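Folding and storing small dog clothes without creasing the quilted ones?
Pets > Small dogs > Clothing and gear
Posted Sunday evening
1125 views

I have fallen completely in love with dressing my little dog and the drawer has stopped closing! He's a short-haired mix who shivers from October on, so he really does wear them, but I own far more than he needs and they all live in one big heap. I'd like to fold them properly this weekend and keep them that way.

My trouble is that no two of them are the same shape. The thin cotton ones slide around and come undone the second I move them. The padded vests spring back open. And the ones with a ring on the back for the leash make a lump in the middle of any pile. How do you all do it? Flat stack, rolled, tiny hangers? The drawer is shallow, if that matters, and I'd love to see the prints when I open it.

3 replies, sorted by most helpful

FledeoMom
Oh, I love this question! I have a drawer just like yours and redid the whole thing last winter. What worked for me was sorting by thickness first and forgetting about color and size until later. Padded vests in one pile, thin stuff in another, knits in a third. Then each pile gets its own fold.

Quilted vests with a ring
Lay it out on a table with the back facing up and smooth it from the neck toward the tail. Don't try to press the ribbed collar flat, it will only stand up again and you'll stretch the knit. I fold it back on itself and leave it. The strap goes down along the middle of the back so the ring sits on the padding, then both sides come in over it. One more fold from the tail end and you have a neat little packet with the metal tucked inside, where it can't snag the thin ones. The diamond stitching helps you fold straight, which makes me happier than it should. And the flower prints on these are so cheerful, fold them so a flower ends up on top! 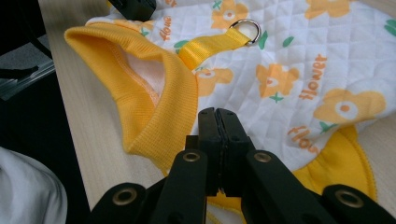

Thin cotton outfits
These need two hands the whole time. Take hold of both top corners, lift just that edge and let the rest hang or lie on the table until the wrinkles drop out. Lay it back down, bring the sides to the middle, and tuck in anything that sticks out. If there's a ruffle at the bottom, spread it with your fingers first and fold so it lands on the outside of the packet. A ruffle folded inside comes out looking chewed. Mine with the big rounded orange pieces at the bottom is the fussiest of the lot and also my favorite, so it gets the front row.

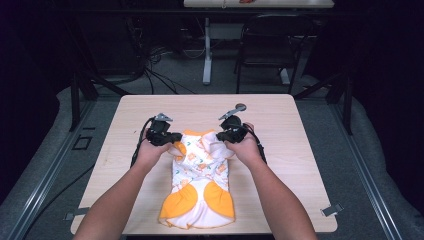

Putting them in the drawer
Stand the packets on edge like file folders, thick ones at the back. A shallow drawer is perfect for this! I use two Lesora drawer dividers and they hold everything upright even when I pull one out in a hurry. Close the hook-and-loop tabs before anything goes in. I lost a knit sweater to an open tab and I'm still sad about it.

Marked helpful by 137 people

drallov_dogs
roll them

fits way more in. socks too

ChávezPups
Seconding the standing-up method, it's so satisfying to open that drawer! I'd only add a few things from my own pile.

I wouldn't roll anything padded. I tried it with a quilted coat and it had a curve across the back for weeks, so it never sat right on the dog. Thin cotton is fine rolled if you're packing for a trip.

If a vest has already got a hard crease, hang it in the bathroom while you shower and then smooth it by hand. Check the tag before you put an iron anywhere near padding. I steam the webbing straps too when they've been folded the same way for ages, and they relax a bit.

And wash before you store! Dog hair works its way into ribbed knit and it's so much easier to get out when the thing is fresh from the laundry. I go over the collars with a damp rubber glove, inside as well as outside.

For the ones he's outgrown, ask at your local shelter. Ours was delighted with a bag of them, even the silly ones with frills.

Original poster, replying to FledeoMom
I did the vests first and they're standing up by themselves!! The ring inside the fold is such a good trick. The cotton ones took me three tries each but I'm getting faster. My dog sat on the finished pile, so a few have to be done over. Ordering dividers tonight.

FledeoMom
Yay! Leave a little gap at one end of the drawer for whatever he's wearing that day, or it ends up on the chair.

Related threads
How tight should a harness collar be on a short-haired dog?
Getting mud out of white quilted fabric
Best hangers for extra small sizes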